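The Long Wait for Third Place

Yi-an Kang has been entering the Wendthorpe Open Print Salon for eight years. In that time she has collected one honorable mention, one ribbon that was later asked for back, and a firm opinion about mat board.

"They say they judge the picture," she told me. "They judge the corners."

The Salon takes six prints per person, matted in white, no larger than the back seat of whatever you drove there in. Last April I entered for the first time, in the category called Domestic Life, which drew 100 entries and is where photographers go when it's raining. You'd think a category you can shoot without putting on shoes would be easy. Laundry alone has its own factions.
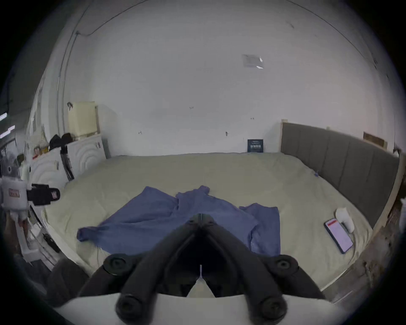
Blue on beige: a long-sleeved garment spread over a duvet.

Arūnas Avotiņš, who judged that year, spends a few seconds on each print in the first round. He stands with his hands behind him and says "in" or "out," and the entrants, who are allowed to watch from folding chairs, practice looking like people who entered on a whim. My first print was of a kettle. I had gotten up before dawn for that kettle. "Out," said Avotiņš, already moving.

Gil-soo Yoon, two chairs down, patted my arm. He had lost a staircase and a very nice colander in the same minute.

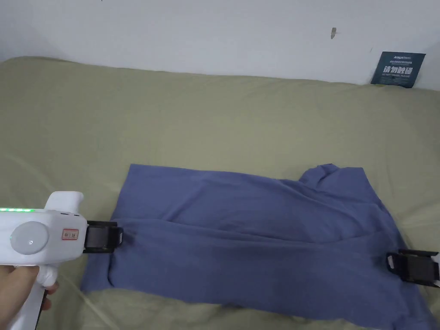
By the second round the talk gets more generous, and also longer. Avotiņš spent a good while on a picture of a hallway by Amado Cabanatuan, praising its restraint. Cabanatuan told me afterward that he'd printed it too dark and run out of paper -- the good Peeters stock, which costs more per sheet than my lunch. He accepted the compliment anyway. I would have too.

Then there is the matter of Jomar Dagdag, who wins. He drives up from Brekumden with his prints in a pizza bag, sets them on the table without a word, and goes out to eat a sandwich in his car. His winning entry was a plain sink. I stood in front of it for a long time, hoping to find something wrong. The corners were perfect.

Kang took third. She has hung the ribbon in her kitchen, next to the sheet with this year's rules, and she's already cutting mats.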